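Notebook, June. Madder, second dye run

Started the pot at 7:40 this morning and I am still grinning at the results, so forgive the handwriting in the paper copy. This is the typed version for whoever picks up the dye book next.

Background first. The spring run gave us a brick orange on everything, pretty enough, but Facundo Ibarra wanted a true red for the Trosach blanket and he was right to hold out for it. His notes from the Altport workshop say the two things that push madder toward orange or brown are soft water and too much heat. Our tap water is soft. And in the spring I let the pot get close to a simmer because I got talking. So this time: chalk in the water, thermometer clipped on, no talking.

Fiber: four skeins of the Dralham wool, 100 g each, scoured yesterday with the plain soap and left in cool water overnight. Lovely stuff, it takes up water evenly and has hardly any grease left in it. Mordanted with alum and a little cream of tartar, brought up over an hour, left to cool in the pot. I did not rinse hard afterward, just squeezed.

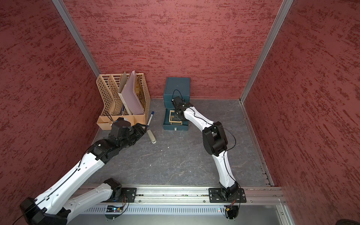
Dyestuff: ground root from the Bustos order, weighed out at 80 percent of the dry weight of the fiber. That's generous. The spring run was at half that, and I think we were simply short of color on top of everything else. Soaked the powder overnight in a jar with warm water. By morning it smelled like wet hay and beets and it was already staining the spoon. I love this stage!

First extraction went through a doubled cloth into the big pot. I kept the root back in the cloth, tied it up like a pudding and hung it in the bath too, which Facundo suggested and which I'd do every time from now on. You get the color as it comes out and you don't spend the evening picking grit out of wool.

Heat log, more or less as I wrote it:

8:15 wool in, bath lukewarm
9:00 warm, wool going salmon, very slow
9:50 reached temperature, held it well under a simmer
10:30 turned the skeins, color deepening fast, real red now and no orange that I can see
11:20 heat off, lid on

The jump between 9:50 and 10:30 was the best forty minutes I've had in this room. You lift a skein on the stick and it's a different color from the last time you lifted it. I called Facundo over twice for no good reason.

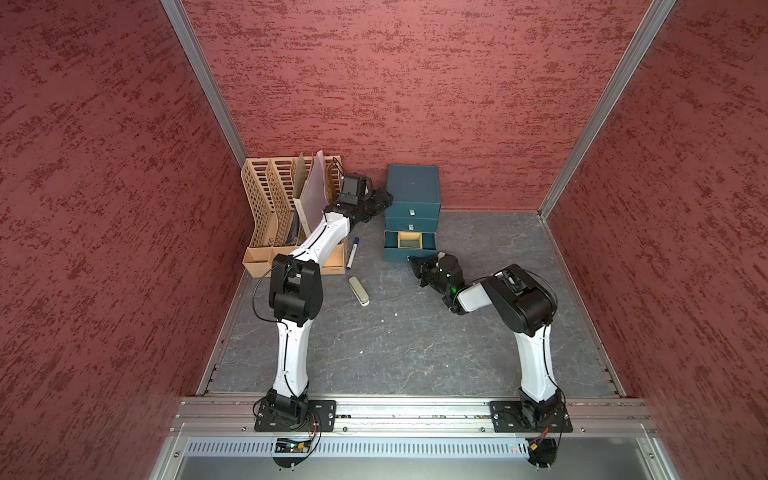

After lunch I pulled skeins 1 and 2 while the bath was still a bit warm and left 3 and 4 in. Rinsed the first pair in three changes of water. Less runoff than I feared, and the last rinse came out barely pink. Rolled them in a towel, then up on the pole by the north window. The red dries lighter, of course, so I'm not judging it against the Trosach swatch until tomorrow. Even so, next to the spring skeins it's a whole other animal. The old ones look like flowerpots.

A few things to fix. I tied the figure-eights too tight on skein 2 and there's a pale band at one of the ties, maybe an inch long. It may vanish in the weaving, or I'll put it at the hem. Also the chalk: I added it by the pinch like a cook. Next time weigh it and write it down, or we'll never hit this red again, and I'd be heartbroken.

Exhaust bath: far too much color left to throw out. I'm going to drop in the odds and ends from the mending basket tonight and let them sit cold. Last time that gave us the coral everybody wanted to take home. Should be a good pinkish coral again, maybe stronger. If there's anything left after that, silk scraps.

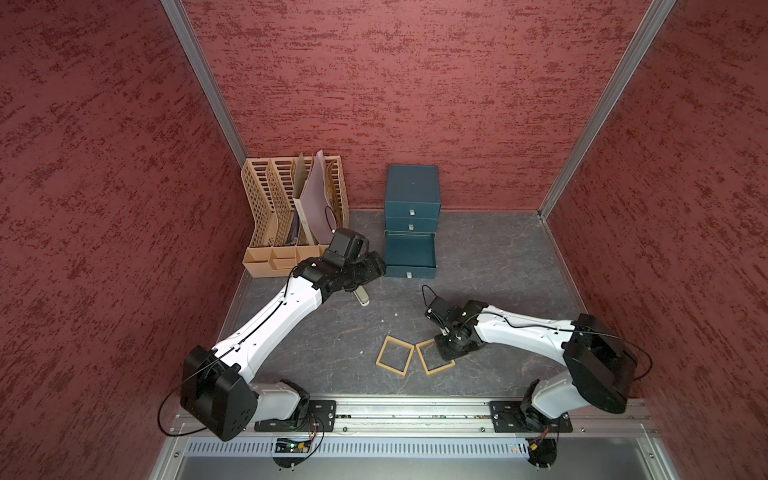 Sheets in the tan organizer, teal three-drawer box next to it.

Still to do: pull skeins 3 and 4 in the morning, label them with the time in the bath, and snip a sample from each for the dye book. Tape the samples beside the spring ones so we can see the whole range on one page. I want to try a small piece in an iron afterbath as well, just to see where the purple starts. Facundo thinks it will go to plum. I say it goes brown. Loser scrubs the pot.

Order more alum, we're down to the last bag. Ask Bustos if the next lot of root is from the same harvest, and get enough for two more runs if it is.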